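How to Start a Youth Drop-In Space in a Small Town
By Mairéad Ó Riain
November 20, 2018

Our town has 1513 people, one bus route and, until a couple of summers ago, nowhere for a teenager to sit indoors without buying something. Now the Brennan Room is open twice a week and it is the best thing I have ever been part of! If you want one where you live, these are the steps we took.

Step 1. Ask the young people first
Go where they already are. We stood outside the Lirkar grocery and by the ball field with a one-page survey and got 17 back, which sounded tiny until we read them. They wanted Wi-Fi, a kettle, somewhere to practice music and a say in how the place was run. Keep the survey to one side of paper and leave a big blank space at the bottom — the best ideas all came from there.

Step 2. Find a room you can afford
Look at church halls, closed shops, the back of the library. Ask for a six-month trial at low rent before you sign anything longer. Check the toilets, the heating and how late you can stay. Get the insurance question answered in writing.

Step 3. Set up the room
Buy as little as you can. Put out a call for chairs and tables, and say no to sofas with broken springs. You will want a sign-in sheet, a first aid kit and a notice board at eye level. Give craft and game supplies lidded boxes so packing up is quick. 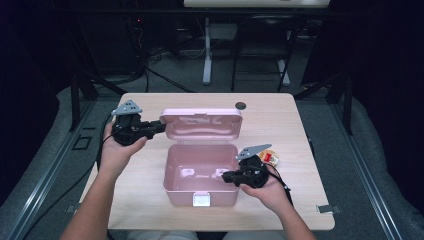
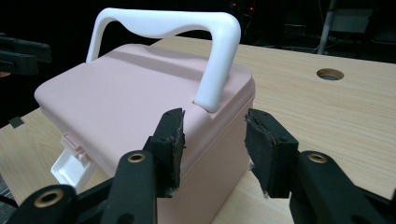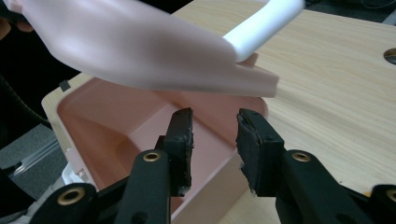 A pink plastic box on a light wood-grain table.

Step 4. Form a steering group
Ours is half adults and half under-18s, and every person gets one vote. Meet for an hour, once a month, with snacks. Let a young person run the meeting from the start. They will be nervous the first time and wonderful by the third.

Step 5. Write the house rules together
We have six, on a poster Dara lettered by hand. Your safeguarding policy is separate and needs proper care: background checks for all adults, and at least 2 of them in the room whenever the door is open.

Step 6. Open small
Pick one evening and do it well. We launched in July with a budget of around 200 dollars, a borrowed speaker and far too much lemonade. A band called Zostel played four songs (two of them twice) and people stayed until we had to lock up. Add a second evening once you have enough adults to cover it.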